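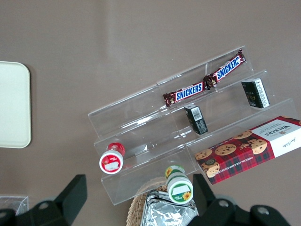 **Snack table and tuck shop displays**

## Stepped stands: your questions

### Why use a stepped stand at all?

Because people buy what they can see! Lay everything flat on a table and the front row hides the back row, especially for children, who are looking at it from about chin height. With three steps, every row gets its own little stage. I'm a huge fan of the clear acrylic ones, as the wrappers do all the decorating for you and the stand more or less melts away.

### What goes on the top step?

Long, slim things that people recognise from across the room. Chocolate bars are perfect. I like them laid end to end along the shelf with the name facing out – two Snickers in a line read beautifully, and you don't need a sign for them.

### And the middle?

Small boxes. They sit flat, they don't roll and you can turn each one until its best side faces the queue. Do check which side that is before you walk away. Plenty of small boxes carry a white label and a barcode on one face, and it's very easy to leave that one showing (I do it all the time).

### Can I put a big box on it, like shortbread?

You can, and a tartan box of Walkers chocolate chip shortbread is such a cheerful thing to have on a table. It's long, though, so it may stick out past the stand. If yours does, try it across the bottom step first. If it still feels wobbly, stand it on the table alongside and let the smaller things have the steps.

### Do the dividers matter?

More than you'd think. They stop one kind of treat sliding into the next, and they make topping up much quicker in the rush at break time. If you have something wider than a section, give it a different spot and don't force it, as thin dividers can crack.

### How do I clean clear acrylic without scratching it?

Warm water, a drop of washing-up liquid and a soft cloth. That's the lot. Blow or rinse the crumbs off first, then wipe, then dry with a second cloth so you don't get spots. No kitchen roll, no scouring pads and no window spray, please! Ammonia can turn acrylic cloudy, and there's no getting it back.

### What colour table is best underneath?

Anything plain and matt. A brown or grey top is lovely because it doesn't throw light back up through the shelves. Busy tablecloths show straight through the plastic and fight with the wrappers. Save the gingham for the cake end.

### Can I borrow one of your stands?

Yes, please do! The Plastholm tuck shop cupboard has three-step stands in two sizes, and schools and clubs in the Mullard area can have them for up to a fortnight. The deposit is £40, returned when the stand comes back clean. July goes quickly with all the summer fairs, so ask early for that one.

### What about nuts?

Keep anything containing nuts on its own step, add a clear card saying so, and leave everything in its wrapper with the ingredients on. If your school is nut-free, leave those bars out altogether and fill the top step with something else.

### Who do I ask if my question isn't here?

Houda Abdel Rahman looks after the cupboard and loves a display question – send her a photo of your table and she'll happily suggest a layout. Leave a note at the Plastholm desk with your phone number and the size of your table.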